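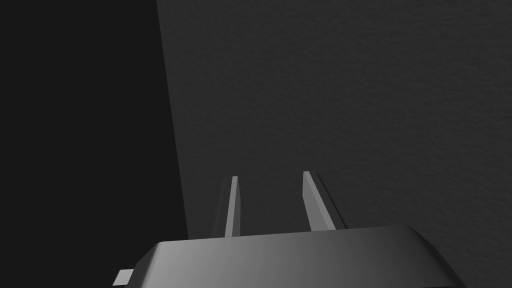

What Is a Property Survey?

Reading level: grades 4 to 6

Every piece of land that someone owns has edges. Some edges are easy to notice, such as a fence or a sidewalk. Many cannot be seen at all. A property survey is the work of measuring a piece of land and finding where its edges are. The person who does this work is called a land surveyor.

This page explains what a survey is, how the measuring is done, and what the finished drawing shows. Words in the word list at the end are explained again there.

Lots and boundaries

A piece of land that is owned separately from the land next to it is called a lot, or a parcel. The line where one lot stops and the next one starts is called a boundary. A boundary has length but no width. It is not a strip of ground that you could stand inside. If you stand with one foot on each side of a boundary, you are standing on two properties at once.

Most lots in a town have four boundaries, and most of those are straight. Some lots have more. A lot on a curved street has a curved boundary along the front. A lot beside a creek may have a boundary that follows the water.

The places where two boundaries meet are called corners. Corners matter more to a surveyor than lines do. If you know exactly where the corners are, you can draw the straight lines between them. For that reason, a large part of a surveyor's day is spent looking for corners.

How a corner is marked

When land is divided into lots for the first time, a surveyor puts a marker in the ground at each corner. The marker is called a monument. In everyday speech a monument is a statue or a large stone building. In surveying it can be an iron rod no thicker than your thumb.

Common kinds of monuments are:

An iron rod or pipe driven into the soil, often with a plastic or metal cap on top
A concrete post set in the ground
A brass disk fixed in a sidewalk or a rock
A stone with a cross cut into it, usually on older lots

The cap on a rod is often stamped with the license number of the surveyor who set it. Another surveyor can read that number many years later and find out whose work it was.

Monuments get buried. Soil builds up, grass grows, and driveways are poured over them. A surveyor uses a metal detector to find iron rods below the surface, and then digs a small hole to check. The rod is left in place. In most places it is against the law to pull out or move a survey monument, even if it is in your own yard.

The paper part of the job

Before going outside, the surveyor reads. Every lot has a deed, a document that says who owns the land and describes it in words. Deeds are kept at a county or town office, where anyone can ask to see them.

One kind of description is called metes and bounds. It is a set of walking directions around the edge of the lot. It names a starting point, called the point of beginning. From there it gives a direction and a distance, then another direction and distance, and so on until it comes back to where it started. If it does not come back to the start, there is a mistake in it somewhere.

The other common kind is lot and block. When a large field is turned into a neighborhood, a map of all the new lots is drawn and given numbers. The map is called a plat. After that, a deed only needs to give the name of the plat, the block number, and the lot number. The plat holds the measurements.

Old descriptions can be hard to use. They may say that a line runs "to the large oak" or "to the corner of Treloar's wall." The oak may have died and the wall may have been taken down. The surveyor then has to look for other evidence, such as the deeds of the lots next door.

The measuring part

Surveyors once measured distance with a metal chain pulled tight between two people. The most common chain was 66 feet long. You can still find distances written in chains in very old deeds.

Two main tools are used now.

The first is the total station. It stands on three legs and measures angles and distances. A beam of light goes out from it to a prism, a piece of glass that sends the light straight back. The prism is usually held on a pole at the point being measured. The total station uses the returning light to work out how far away the prism is.

The second is a satellite receiver. It picks up radio signals from satellites that circle the Earth and uses them to calculate its position. The receiver in a phone does the same thing but is much less exact. A phone may be wrong by the length of a car. A surveyor's receiver, set up correctly under open sky, can be wrong by less than the width of a finger. It works poorly under thick trees and next to tall buildings, so most surveyors carry both tools.

A worked case: the lot on Gellel Road

Elżbieta Zawadzka wanted to put a fence along the east side of her yard on Gellel Road. Her neighbor, Heledd Prydderch, thought the boundary ran along a row of bushes. Elżbieta thought it was on the far side of the bushes. They agreed to have the line surveyed first.

The surveyor was Danuta Chmielewska. She began with the deed, which said that the house stood on lot 21 of the Bimwood plat. She got a copy of the plat from the county office. It showed a lot with four corners and an east boundary that ran straight from the road to the back.

At the property she found the two front corners quickly. Both were iron rods with caps, a few inches down in the grass. The back corner on the west side was a concrete post. The back corner on the east side was missing. The metal detector gave no signal, and there was a garden shed close to where the rod should have been.

A missing corner can be put back. Danuta measured from the three corners she had, and from two rods on the lot behind. All the measurements pointed to the same spot. She set a new rod there, with a cap carrying her own license number.

She then stretched a string between the front and back corners on the east side and put wooden stakes along it. The line passed through the middle of the bushes. Half of the row was on each lot. The fence was built on Elżbieta's side of the stakes, and the bushes at the back were cut to make room for it.

What the drawing shows

When the field work is done, the surveyor makes a drawing called a survey plat or a boundary survey. It is drawn to scale, which means that everything on paper is smaller than in life by the same amount. On a drawing with a scale of one inch to 20 feet, a driveway 40 feet long is drawn two inches long.

A survey drawing normally includes:

The boundaries, each labeled with a direction and a length
The corners, with a note saying what kind of monument was found or set
Buildings, fences, and driveways
The distance from the house to the nearest boundaries
Easements
A north arrow and a scale
The surveyor's name, signature, and seal

Directions on the drawing are called bearings. A bearing such as "N 45° E" means: face north, then turn 45 degrees toward the east. Smaller parts of a degree are given in minutes and seconds. They have the same names as the parts of an hour, but they measure angles and have nothing to do with time.

What is an easement?

An easement is a right to use a part of someone else's land for a certain purpose. The land still belongs to the owner. A power company may have an easement along the back of a row of lots so that its workers can reach the poles. A family whose house is behind another house may have an easement to drive across the front lot.

The owner can usually plant grass on an easement. The owner usually cannot build a garage on it.

What is an encroachment?

An encroachment is something that crosses a boundary without permission. It may be a fence, the edge of a roof, or the corner of a shed. Encroachments are often accidents. The survey drawing shows where the object is and how far over the line it goes. The surveyor does not decide who has to move it. The owners settle that between themselves, or a court does.

When people order a survey

A buyer may want one before buying a house, and the bank lending the money may ask for one too. Owners order surveys before building a fence, a pool, or an addition. A survey is also needed when one lot is going to be divided into two.

Measure a lot yourself

You can make a simple drawing of a yard or a schoolyard with a long tape measure, graph paper, a ruler, and a pencil. Work with a partner and ask an adult where you may walk.

1. Pick a rectangle of ground with four corners you can see. Mark each corner with a small stone.
2. Measure each of the four sides in feet. Write down each length.
3. Measure both diagonals, from corner to opposite corner. In a true rectangle the two diagonals are equal.
4. Choose a scale. One square on the graph paper for every two feet works for most yards.
5. Draw the four sides. Add any trees, paths, or benches, measuring each one from two different corners.
6. Use a compass to find north and draw an arrow.
7. Multiply the length by the width to get the area in square feet. A yard 59 feet long and 22 feet wide has an area of 1,298 square feet.

If your two diagonals do not match, measure them again before you change the drawing. A tape that sags in the middle gives a number that is too large.

Word list

Bearing: a direction given as an angle from north or south
Boundary: the line between two pieces of property
Deed: a document that passes land from one owner to another and describes the land
Easement: a right to use part of another person's land
Encroachment: an object that crosses a boundary without permission
Monument: a marker placed at a corner
Plat: a map that shows how land is divided into lots
Scale: the relation between a length on a drawing and the same length on the ground

Text by Chathurika Sivakumar. Checked by Stanisława Domański.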